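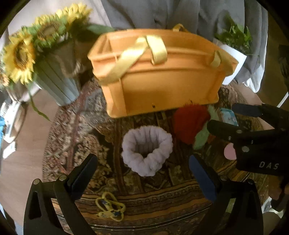

2023-11-05, prop bench, Cevton job. Spent the morning on ribbon again, which is what happens when a client says the storage should feel "celebratory" and then leaves the building. Satin does not want to stay on a molded plastic rim. It wants to slide to a corner and sulk. The wide pale yellow piece is on the diagonal now, folded over at the center with a short loop hanging down, and I can live with that. The one at the right end of the front rim I am less sure of. Against the orange it looks like the bin won second prize at a county fair.

Shanthi Mridha wants the sunflowers kept close on the left. Fine by me, they are the only thing on the table with any dignity. The ribbed bucket stays too.

Adhesive notes, for whoever gets the next one:
Kamel dots: let go after 13 minutes on the rim. Left a mark that came off with a thumbnail.
Double-sided tape, 4 strips: holds, but shows through the pale satin like a bad slip.
Low-temp glue: not tried on this bin. It goes back to Nisier and I am not paying for it.

Ribbon left on the big roll: 43 inches. Ordered a 50-yard one from Drillon, same yellow if the swatch card can be trusted, and last May it could not.

To do: iron the spare lengths, cool setting. Find the good scissors. Ask Shanthi if the red plush is staying or if it just lives there now.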